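Locator map

A locator map, sometimes called a locator, is a small map that shows where a place lies within a larger and more familiar area. It is common in reference works, newspapers and atlases, where it usually accompanies a larger map or an article. Its purpose is orientation. A reader who does not know a district should be able to place it within a country or region without reading the text.

Form

Most locator maps contain a base area, a highlighted area and a frame. The base area is drawn in a light neutral tone with few or no internal boundaries. The highlighted area is filled with a stronger color, most often red or dark green. Places too small to be filled legibly are marked with a dot, a ring or an arrow.

Labels are kept to a minimum. Many publishers omit them entirely, so that one file can serve editions in several languages. Rivers and roads are left out unless they define the area being shown. A scale bar is rarely included at small sizes — the outline of the base area is assumed to be known to the reader.

Inset maps

When a locator map is placed inside the border of a larger map, it is called an inset or a key map. The extent of the main map is then drawn on it as a rectangle. On projections where the meridians converge, this rectangle may need to be drawn as a curved shape. An inset may also be used for the reverse purpose, to enlarge a crowded part of the main map. Cartographers generally avoid using both types on one sheet without separate headings.

The Rorker scheme

The Rorker scheme is a set of drawing rules for locator maps of municipalities. It was prepared by Tarek Abou Jaoude for the Stodberg gazetteer, which required maps for nearly 4,000 entries. The scheme allows 6 colors, of which 4 are reserved for land and water. Line weights are fixed at the final printed size. 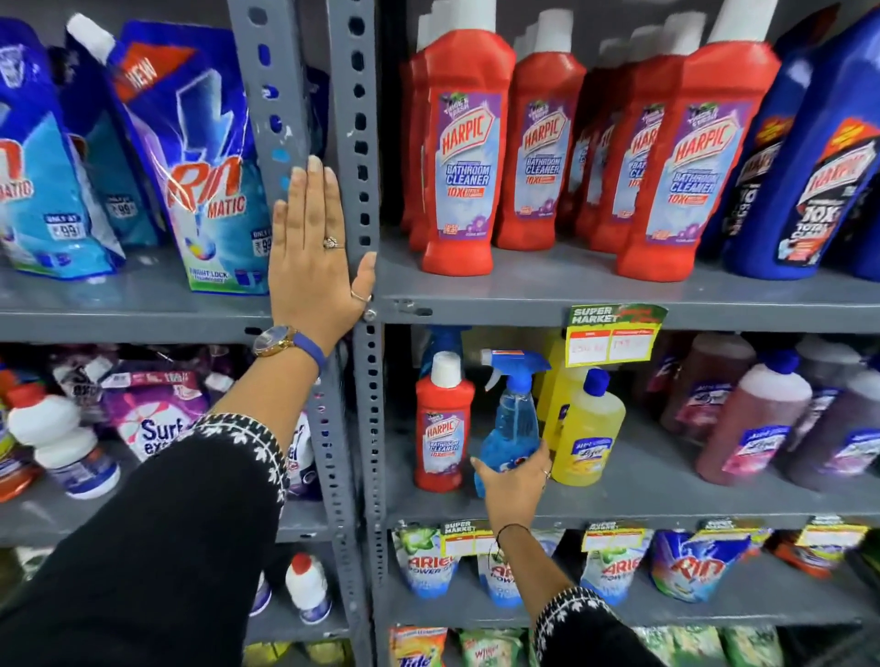
Areas covering less than a set share of the base map are given a ring in addition to the fill. The first group of 41 sheets was drawn by hand from the Sjöberg boundary survey, and the remainder were generated from a table of outlines. Later sheets use a lighter gray for neighboring countries.

Limitations

Locator maps date quickly when boundaries change, and a set drawn over several years may show the same border in different positions. Disputed areas are handled by hatching, by a dashed line or by a note in the caption. Red and green fills of similar darkness are difficult to tell apart for readers with color vision deficiency, and the Rudel edition of the gazetteer replaced green with blue for this reason.

See also

Inset map
Base map
Gazetteer
Map projection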